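关于梳妆台与圆镜日常清洁的若干说明

2022年1月3日

本博客自去年6月起陆续整理家中各类家具的养护记录，迄今已涉及餐边柜、书架及门厅换鞋凳。本篇谈梳妆台，重点为白色台面与带雕花框的圆镜。撰写本篇的直接原因，系读者Glykeria Rallis女士来信询问：浅色台面靠近镜脚的一带为何总比别处灰暗，是否材质老化所致。本人已先行简短回复，现将较完整的意见刊载如下，供有同类家具的读者参考。

一、关于灰暗的成因

就本人使用经验而言，镜脚一带的灰暗多半与材质无关。梳妆台上的散粉、定妆喷雾、护手霜与空气中的浮尘相遇，会在台面形成一层极薄的膜。台面中央因日常取放物品，常被衣袖与手掌带过，积存较少；镜子前缘与台面相接之处，手很少伸到，抹布也往往绕行，薄膜便逐月加厚。待肉眼可辨时，通常已积累一季以上。

本人旧居Ziltdale时所用的梳妆台，靠墙放置，镜子终年不动。搬家当日将镜子抬起，台面上留有一道清晰的弧形印痕，印痕以内洁白如新，以外则微微泛黄。此事给本人留下较深印象，此后便将镜脚一带列为单独的清洁项目，不再与台面一并草草带过。

二、关于用布

本人先后试用过旧棉衫、纱布、厨房纸及各式超细纤维布。旧棉衫吸水尚可，惟容易掉絮，深色者偶有脱色，在白色台面上尤为不宜。厨房纸适合吸去打翻的液体，用于擦拭则纹路粗硬，且遇水易碎，碎屑嵌入雕花后极难清出。目前固定使用的是中等厚度、边缘锁线平整的擦拭布，按颜色分工：蓝色用于台面，灰色用于镜面，两者不混用，亦不同洗。分色的做法最初是为了方便家人辨认，实行以后，镜面上的油痕明显减少。

布宜对折两次，形成大小与手掌相当的方块。一面用脏后翻至另一面，各面用尽再行清洗。若将布揉成一团，受力不匀，沿镜脚擦拭时容易把灰尘推入缝隙。

三、关于台面的擦拭次序

台面清洁之前，应先将瓶罐、梳具、首饰盘全部移开。许多人习惯拿起一件擦一处，再将原物放回，瓶底的残液于是又印在刚擦过的地方。本人的做法是备一只浅托盘，将全部物品一次移出，待台面彻底干透后再逐件归位，归位时顺手擦一遍瓶底。

先用干布将浮尘由里向外收拢，切勿一开始便用湿布，否则粉尘遇水成泥，反而填入台面的细微纹理。随后将蓝布蘸清水，拧至不滴水为度，自远端向近端作平直往返。行至镜脚前缘时，把布压实，以指腹沿镜框下沿缓慢推行，来回各一次。

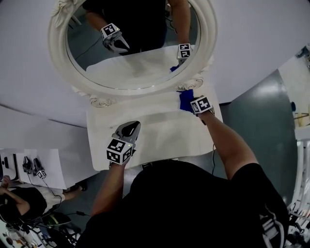

两侧转角处积粉最多，可将布角折成尖形，多停留片刻，再顺势带出。力度以布面贴合为准，不必用力按压。浅色漆面经不起反复研磨，光泽一旦磨花，任何清洁剂都无从补救。若清水擦过后仍有黏滞感，可在水中加入一滴中性洗洁剂，擦毕务必再以清水过一遍。

顽固的粉底印与指甲油点滴应分别处理。粉底印用少许卸妆乳在印迹上停留片刻，再用湿布带走即可。指甲油则不建议使用含丙酮的洗甲水，本人曾因此在一只Lema小抽屉柜上留下一块发白的痕迹，至今未能修复。较稳妥的办法是待其干硬后，用塑料卡片的边角轻轻挑起。

四、关于镜面

镜面应在台面之前还是之后清洁，读者来信中意见不一。本人倾向于先镜面、后台面，理由是镜面上落下的水点与灰尘终归要由台面承接。惟本次以台面为主题，故叙述次序有所调整，实际操作时仍请先擦镜面。

清洁剂应喷于布上，不宜直接喷向镜子。液体顺镜面流下，会渗入玻璃与边框之间的接缝，日久镜背镀层受潮，边缘便出现黑斑，俗称“黑边”。黑边无法擦除，只能更换镜片。圆镜因接缝环绕一周，下缘最易积液，尤须留意。本人所用的镜面清洁液为自行调配，以清水为主，加少量白醋，盛于一只旧Hukora喷瓶中，现配现用，不作长期存放。

擦拭圆镜时，不少人顺着镜形打圈，结果在侧光下可见层层圆纹。建议先自上而下作直线擦拭，再换干布横向轻拂一遍，最后沿边缘收一圈。查看效果时，不要正对镜面，宜站到侧旁，借窗光斜看，遗漏之处即可显现。

五、关于雕花边框

雕花框的美观与麻烦同出一处。卷草纹的凹陷内容易藏灰，湿布覆盖其上，只能擦到凸起部分，久而久之凸处发白、凹处发灰，远看反显陈旧。本人处理边框时一律先用软毛刷，刷毛须细而有弹性，闲置的腮红刷即可胜任。顺着纹样走向由上往下轻扫，灰尘落至台面，再随后续步骤一并清走。

凹处若有油性积垢，可用棉签蘸微量清水，逐处转动擦拭，并随即以干棉签吸去水分。白色边框忌用带研磨颗粒的膏剂，亦忌用漂白水。前者损伤棱线，后者在部分漆面上会引起泛黄，初时不显，数月后方见。框体如有细小磕碰，宜先除尘，再用同色补漆笔点补，薄涂多次，每次间隔至完全干燥。

六、关于费用与购置

曾有读者询问，台面或镜框陈旧至何种程度应当更换。以本人情况而论，去年在Prirnurthorpe一家家具店询价，同等规格的梳妆台连镜标价3,000元，店方最终报价为2,967元。经考虑未予购置，改请师傅上门对旧台面重新喷漆，费用约400元，另购擦拭布、软毛刷、补漆笔等共计145元。旧台面结构完好，抽屉滑轨顺畅，经此处理后足敷使用。

须说明的是，以上金额仅为个人一次经历，各地工价差异较大，不宜作为议价依据。若台面出现鼓胀、起层，或镜子底座松动，则属结构问题，喷漆并无意义，应及早检修或更换。立放于台上的大镜一旦倾倒，后果远较台面磨损严重，每次清洁完毕，请以双手扶住镜框两侧，轻推确认其稳固。

七、关于频次

本人现行的安排为：台面每周湿擦一次，镜脚一带随台面同步处理；镜面视指印情况而定，一般每周两次；雕花框每月刷扫一次，换季时以棉签细理一次。梅雨时节湿度较高，湿擦后应加用干布收水，并保持镜后与墙面之间留有空隙，以利通风。

擦拭布用毕以温水手洗，平铺晾干，不使用柔顺剂。柔顺剂会在纤维表面留下一层滑腻物质，再用于镜面时必生雾痕。布面发硬或明显失去吸水性时，即降级用于擦地，不再回到梳妆台上。

Rallis女士来信中另附一问，涉及大理石纹贴面的茶渍处理。该类贴面本人使用时间尚短，拟待积累更多记录后另文答复。其他读者如有相关经验，欢迎于文后留言，并请注明家具材质与使用年限。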